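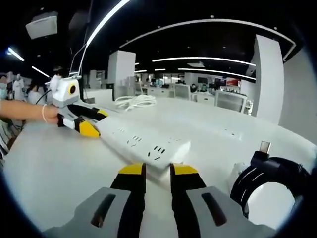
Sorting out the cables

I finally got round to the cable drawer. It has been bothering me since we moved to Nirkness, and on 13/03/2025 I tipped the lot out and made a start.

The long white power strip is staying. It has plenty of sockets and it will go behind the desk, where I've been making do with two short ones plugged into each other — not a good idea, as Igor Vlček has told me more than once. I'll screw it to the back of the desk so it stops collecting dust on the floor.

White cables are the awkward ones. They all look alike in a heap. I coil mine loosely now, after ruining a good one by winding it tight round my hand, and each gets a bit of masking tape with its use written on it. Tape comes off in the end but it's cheap.

Anything I couldn't match to a device went in a shoebox. If I haven't needed it by April it goes to the recycling point by the Busport. Oldřich Zelenák wants first look, so he can have the old phone chargers.

Still to do: the printer lead, which I can't find, and the extension reel in the shed.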